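Quarterly progress note, shirt handling work
Mar 22, 2020
To: Noemí Cárdenas, Plolline program office
From: Tonantzin Ibarra, Sukwood

Hi Noemí,

You asked for something shorter than last time and with fewer acronyms, so I'm going to try (Bohdan read the draft and took out four of them, thank him when you see him). The money side went to your office separately, and what follows is only the work.

Quick reminder of what we promised. We want a policy that can take a T-shirt lying any old way on a bed and get it folded, and we want to train it on demonstrations people make with hand-held grippers, two at a time, one in each hand. No robot arm during collection at all. The arm only comes in when we test. Our bet in the proposal was that this would get us more varied data for the same money than driving the arm remotely, and I'm feeling pretty good about that bet!

We set a target of 3,000 demonstrations by the end of June. As of this week we have 1,050 that passed review, plus a pile that Zyanya still has to go through. That's behind where the plan had us, and I'd like to explain why before you get to the chart and worry. We threw out over 400 early ones. The two grippers' clocks were drifting apart during longer takes, so by the time somebody got to the second sleeve, the left hand's recording was lagging the right. You could train on that, but what you'd get is a robot that lets go too soon. Uriel rewrote the syncing part (he calls it Priltumari, don't ask me, it's on all his folders now) and takes made since then line up to within a single video image. 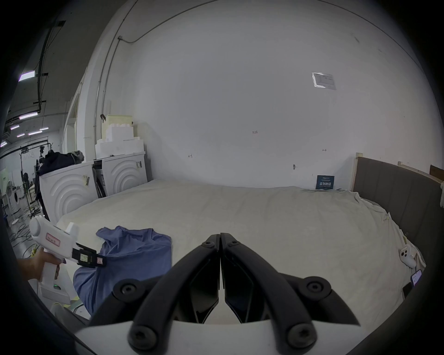 The other big change is how we start each take. We used to lay the shirt out fairly neatly and go. The trouble was that the policy learned neat shirts and fell apart on anything else, which is what you'd expect if you think about it for a minute, and I wish I'd thought about it for a minute in the fall. Now the shirt gets dropped from waist height before each take, and the person folding has to deal with whatever they get. Takes are longer and people grumble, but the results on messy starts are so much better that I'm not going back.

We also stopped telling people exactly how to fold. Zyanya wrote a one-page guide with the end state and two rules: grab by an edge or a seam when you can, and don't pinch through both layers unless you mean to. Everything else is up to them. I was nervous about this one. Bohdan argued that too many styles would confuse the model, and he was partly right, as the first training run kept switching plans halfway through a fold. Giving the model a longer look back at its own recent motion mostly fixed it.

On testing, the arm now flattens a dropped shirt well enough to start folding in most of our trials. Sleeves are good. Collars are so-so. The last fold, where the whole thing goes over in half, is still our weak spot, and it's nearly always the same failure: one side grips and the other closes on nothing. We think the fingertips see too little of the hem at that angle. Uriel has a new camera tilt he wants to try, and I've told him he can have a week.
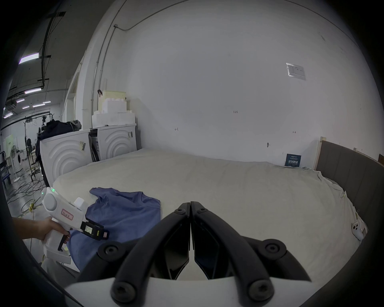

Can the same data be used for something other than T-shirts?
Partly, and more than I expected. We tried the current policy on hand towels without any new training, and it picked up corners just fine but had no idea when to stop. With a small set of towel demonstrations mixed in, it finished properly. Pants we haven't touched, and I wouldn't promise them this year.

Arellano, who are making our replacement fingers, slipped by two weeks. The old pads are getting slick and I can see it in the data, with more regrasps per take than in the winter. If the new set arrives when they now say it will, we'll swap both hands on the same day so we don't end up with mismatched grips in one batch.

Next up: clear the review backlog, run the camera tilt test, and start collecting on a second bed with a softer mattress. I'd also like to move the mid-project demo back a little so we can show the half fold working on both beds. Could you let me know whether that needs a formal request, or if an email from me is enough?

Thanks as always,
Tonantzin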